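Rotness two-arm laundry kit: gallery and quick notes

Posted September 18, 2021 by Ruan Mkhize

Right, gallery is up at last. Sorry for the wait, July ran away with me and then the write-up did too. This is the Rotness two-arm kit, the household one, sold here through Dendon and set up in a normal kitchen in Mudelham. Not a showroom. Cupboards, tiles, washing, the lot.

Quick version for those who only want the quick version: likes trousers, slow with anything stretchy, cables want tidying. Longer version further down with the pictures. Prices at the bottom, please read those before emailing me about prices.

What comes with it: two arms, two grippers with the long black fingers, white brackets to mount them, the control box, more cable than you'd think. Software on a stick. Manual is thin but the drawings are good. No stand in the basic pack, you buy that seperately or make your own.

Setting up. Give it a morning. First go was most of a day, second go much quicker once I'd stopped fitting the brackets back to front (drawing on page 4, look at it properly, I didn't). Needs a flat floor. Tiles fine. Carpet not so much, the Dendon people say put a board down and they're right.

Job for the review was laundry at the machine. Pick up, find an edge, hold it, spread it. Sounds like nothing. Cloth is a pig of a thing for a robot, never the same shape twice, so it's a fair test of a kit at this price.

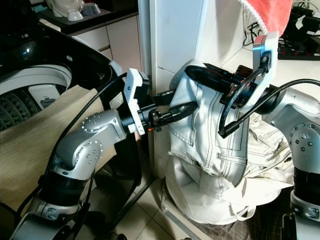 Both grippers on a pair of off-white trousers, pocket stitching showing, washing machine lid open on the left.

Trousers were the best of it. Heavy cotton sort of thing, thick seams, plenty to get hold of. The long fingers are a good shape for it, rounded at the tip so they don't snag. I'd had worries about that after the old Shabalala set, which put a hole in a pillowcase and never said sorry. No holes with this one over the whole loan.

Grip strength is set in the software, scale goes up to 800. Factory setting is too hard for shirts. I dropped to 700 and left it there for nearly everything. Towels can take the full amount. Save your settings to the stick before you switch off, it forgets them otherwise. Lost mine twice. Rotness say a fix is coming, no date given.

Speed. Two modes, Careful and Normal. Careful is very careful. You will go and make tea. Normal is what you want once you trust it, arms get a proper move on between grabs and slow down again near the cloth. Keep small people and pets out of reach in either mode, the manual is very firm on this and so am I.

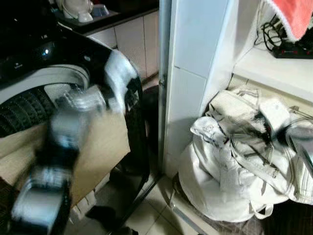 Noise is better than I'd feared. A sort of whirr when the shoulders go round, a click from the grippers. You can hold a conversation over it. The fan in the control box is the loudest bit of the whole kit and that only kicks in after a while.

Cables. My main moan. They loop off the wrists and the clips in the pack aren't up to it, one pinged off on the first evening and I still haven't found it. Bought a bag of velcro ties, sorted. For what they charge I'd expect the ties in the box.

Things it did well:
Jeans and trousers
Tea towels
Pillowcases
Canvas bags, as long as the handles are up

Things it did less well:
Socks (too small, don't bother)
Fitted sheets, but then who can
Anything silky

Support. Rang Dendon twice, got a person both times. The second one knew the kit inside out and talked me through recalibrating the left arm over the phone. Wrote to Rotness direct as well, reply took a fortnight and was mostly a link to the manual.

Would I keep it? For a small guest house or a club with kit to wash, yes, tempted. For one household it's a lot of floor space. It won't fold as yet, only pick up and hold open, folding is promised as an add-on and I'd want to see that before spending anything.

Prices as quoted to me. Hire is £954 a month from Dendon, delivery on top, and the stand is around £90 if you don't fancy making one. Buying outright is by quote only, depends how many you want and wether you need the training day.

Loan kit has gone back now so I can't test anything more on it. Questions in the comments, will answer what I can. Somebody already asked about duvet covers. Tried one. Got halfway, gave up, did it myself.

Next gallery is the Shabalala window cleaner, when it turns up.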